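From: Graziella Gatti
To: manipulation list
Date: 2026-02-21
Subject: Re: Open day at Drullevach, garment handling demo

On the original message, our Zou contact wrote:

> Did anyone from the list get to the Drullevach open day? The program
> promised a hand-held gripper session on laundry, and I could not
> travel. I am mostly interested in three points:
> 1. How much of the folding data is collected in real rooms, on soft
> surfaces, as opposed to on a table.
> 2. Whether they still use the parallel fingers or have moved to the
> narrow ones Lerkberg was showing in May.
> 3. Episode counts, and what they throw away.
> We are about to commit to a table-only protocol and I would like to
> hear arguments against it before we do.

I was there for the whole afternoon. Notes in the order you asked, with some extra at the end.

1. Surfaces. Everything in the garment set is collected on beds and sofas. They have a table set too, but it is older and they no longer add to it. The stated reason is contact. On a table the lower finger meets a hard stop and the operator learns to press down and slide. On a blanket the surface gives, the finger goes in a few millimeters, and the first close often takes blanket along with the garment. They want those failures in the data together with the recovery. A policy trained on the table set alone pinched the bedding in most of its first attempts, according to the slide. The slide did not give the number of trials, and when I asked, the answer was that it would be in the write-up.

The operators work with two hand-held units, one per hand. The instruction sheet for the fold task is a single page. Start with the fingers open, approach low, take the nearest free edge, lift until the cloth separates from the surface, then bring in the second hand. Time limit is 165 seconds per garment, after which the episode is closed and labeled incomplete.

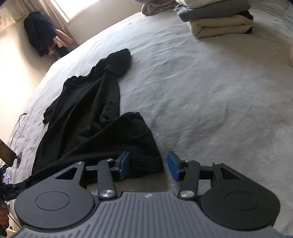
Dark garments get their own section on that sheet. Black knits are the worst case for the wrist view, as the folds carry very little contrast and the annotators cannot agree on which layer is on top. Drullevach now asks for daylight where possible and for a one-second pause before the first contact, so that there is at least one sharp view of the garment at rest. They tried adding a lamp and dropped it - the hard shadow of the gripper moved with the hand and the tracking got worse.

2. Fingers. Still parallel, with flat rubber-faced pads. I asked about the Lerkberg narrow fingers. They had a pair on loan for two weeks. Good at getting under a hem, poor at holding a heavy sweatshirt by one sleeve, because the contact patch is too small and the fabric rotates. They did not rule out a hybrid. Pad wear is tracked by close count, and a pad is replaced at 3000 closes whether or not it looks worn.

3. Counts. The garment set stands at 2588 episodes before filtering. Of these, 1145 pass without any edit. The rest is either trimmed or rejected. Main causes of rejection, in the order they gave them:

Tracking lost when the unit is held too close to the blanket for too long.
Cable snag on bedding.
Operator's free hand enters the workspace and moves the garment.
Start state too tidy.

The last one started a discussion. Operators who have done many episodes begin to drop the garment in a way that makes it easy to pick up, without noticing. The fix at present is that a second person throws the garment and the operator enters after that. It costs time. Someone from Batov suggested scoring the start state automatically from the first view and rejecting on the spot, which seems cheaper to me, and Batov may release their scoring script if there is interest.

On your protocol: I would not go table-only. If the budget forces it, put a folded blanket on the table for at least a third of the episodes and record its thickness. It does not reproduce a mattress, but it does break the press-and-slide habit.

Two things I could not find out. They would not discuss time sync between the left and right units beyond saying it is done in hardware. And the live policy run was canceled for lack of time, so what I saw was human collection only. I have no opinion on how well the trained arm folds.

The handout is on paper. I can scan it on Monday if anyone wants it.

Graziella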